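3.2 Response times and the labeling of parts

The second survey was sent to 313 maintenance workers in Warkville and Cesley, and 217 of them returned it complete. We asked how long a worker usually waits before a missing part is reported to the store. As Solanki already observed in the first round, the delay depends less on the price of the part than on who must sign the request. 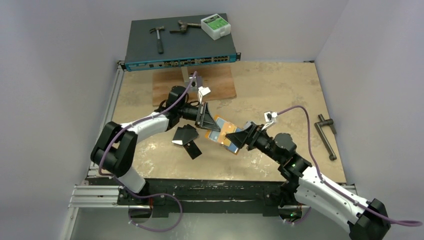 In Warkville the request goes by paper to the shift office, and the median delay was nine hours. In Cesley, where the worker can write directly to the store, it was much shorter. We could not separate the effect of the shorter path from the effect of the smaller staff, and the reader should keep this in mind. Answers collected in July were left out of the comparison, as many workers were on leave in that month.

Several workers also wrote that tools are put down on the nearest flat surface and stay there when the shift changes (Figure 2). Rastogi calls such places "silent shelves". They do not appear in any inventory, but up to 20 percent of the items reported as missing in Cesley were later found on one of them.

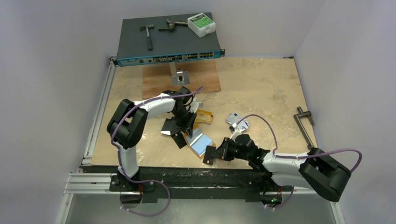 Kashyap Papers on Work, No. 9

Figure 2. A hammer and other items resting on top of a rack-mount network switch.

We therefore added one question to the form, on where the item was last seen. The Skernia version of the form keeps the old wording and its results are given apart, in Section 4. The new question was answered by nearly all, although some of the answers were too general to be coded.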